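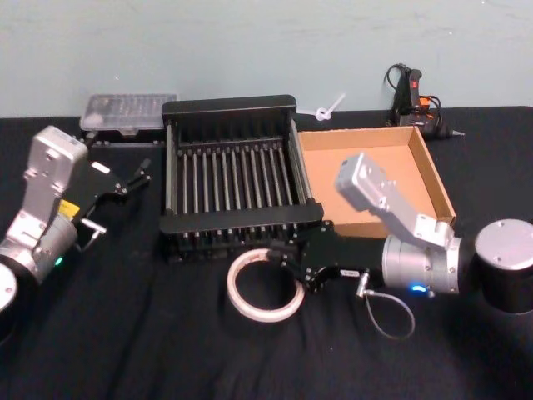
CLILCOMBE, December

Magazine > Technology > Software

By Roscoe Dunleavy

Print this page | E-mail this page

The two arms on the black cloth are controlled by one program, and this program is what people in the Pledine workshop argue over. Each arm has its own gripper and reaches toward the same rack with its row of metal rods. The question is who may enter the middle of the table, and when.

In the first version, called Whitlock, the planner gave the whole center to one arm and the other one waited. It was safe but very slow. The new planner, Villier, cuts the time of each motion into small pieces and reserves only the space that an arm needs in each piece. If both arms ask for the same space, the shorter motion goes first.

The team tested it in simulation with 1,000 pairs of motions. Whitlock needed to stop one arm in nearly 500 of them. Villier stopped an arm in 323, and the stops were also shorter.

Perception remains the weak side. Thin rods are difficult for a depth camera, and the software sometimes believes that two slots are one wide slot. For now the position of the rack is typed in by hand every morning, and the engineers do not like to speak much of this. A rod detector is planned for version 2.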